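Boluvora releases Posell 6, open software for turning two-handed demonstrations into robot motion

September 3, 2026

Boluvora today released Posell 6, the newest version of its software for lining up, checking and cleaning recordings made with hand-held grippers. The release brings a rebuilt time-alignment tool, a cloth-aware perception module and a planner that treats both hands as one problem. It is free to download for research and teaching, and the full source is included.

Soft household goods were at the centre of the work on this version. A shirt on a bed has no fixed outline, and its colour can sit very close to the colour of whatever is underneath it. 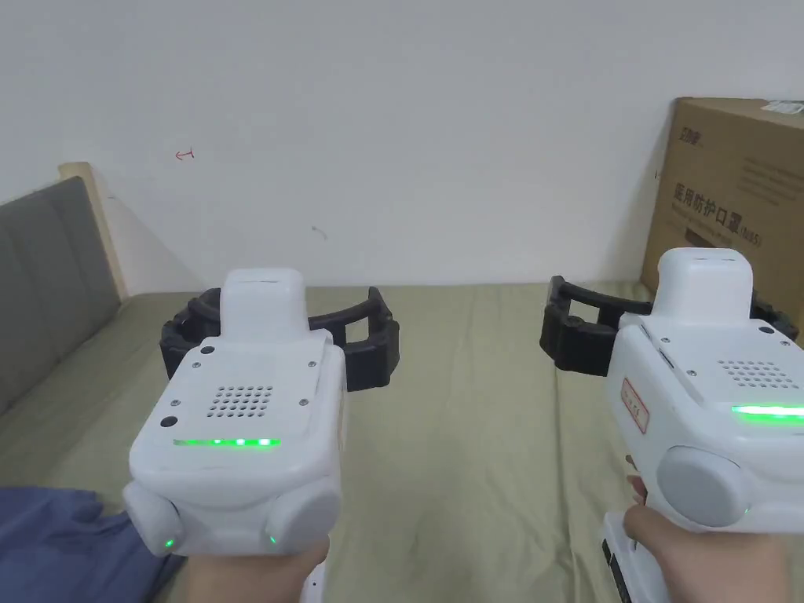
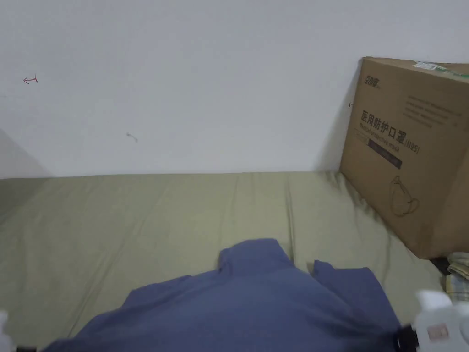
What's new in Posell 6

Two-hand alignment. Earlier versions matched each gripper to the head view separately, and small errors in timing would add up over a long recording. Posell 6 solves for both grippers and the head view together. It also flags any stretch where the three disagree, so a person can look at it before it goes into a training set.

Mujić, the cloth module. Mujić labels the edges, folds and layers of a garment without needing to know what kind of garment it is. It was tuned on 411 recordings of clothing and bedding handled in ordinary rooms, with the usual clutter left where it was. The team is especially pleased with how it copes with low-contrast pairs, such as a dusty blue on a muted green, which used to send the old edge finder wandering off across the sheet.

Urnik, the planner. Urnik takes a cleaned recording and proposes a path for two robot arms. It keeps the spacing between the hands where that spacing matters (holding a collar open, say) and relaxes it where it doesn't. Users can set their own limits on reach, speed and jaw opening in a plain text file.

Faster review. The viewer now opens a recording while it's still being processed. Reviewers can jump straight to every change in jaw opening, leave a note, and send the clip back into the queue with one key.

"I've wanted the two-hand solver since our very first prototype, and I'm thrilled to see it out in the world," said Kalliopi Mladenović, who leads perception at Boluvora. "People don't fold with a left hand and a right hand. They fold with both, and each one is always covering for the other. Once we let the software look at it that way, a whole pile of special cases simply went away. We deleted so much code!"

Tested on everyday chores

Before release, the team ran Posell 6 over a benchmark of 1000 short clips covering folding, flattening, turning garments right side out and moving them from one surface to another. The old version left 109 of those clips with an alignment error large enough to need fixing by hand. Posell 6 left six.

All six involve one gripper leaving the head view for a long stretch while the other keeps working. They are listed in the release notes, and the clips come with the download so that other groups can try their own ideas on them.

"Those six are my favourite part of the whole package," said Lakmal Cassim, who looks after the planner and the test suite. "They're hard in an interesting way. You get to the end of one and you can tell exactly what the person was doing, and the software still can't. I'd love to hear from anyone who cracks even one of them."

Known limits

Mujić does not yet handle sheer fabrics or anything with a strong mirror-like finish. Urnik plans for two arms on a shared base; separate bases are supported in the file format but not in the planner. Recordings made with version 4 or earlier need to be converted first, and the converter can take a while on older laptops.

Availability

Posell 6 can be downloaded now from the Boluvora website, along with the benchmark clips, a getting-started guide and sample settings. Current users can update from inside the viewer, and projects made in version 5 will open without changes. Bug reports and code contributions are welcome through the project's public tracker. Work on support for separate arm bases has already started, with a test build planned for January.

About Boluvora

Boluvora develops software for robot perception and motion planning, with a focus on household tasks. Its tools are used by research labs, colleges and small robotics workshops.

Media enquiries: please use the press form on the Boluvora website. Interviews with Kalliopi Mladenović and Lakmal Cassim are available on request.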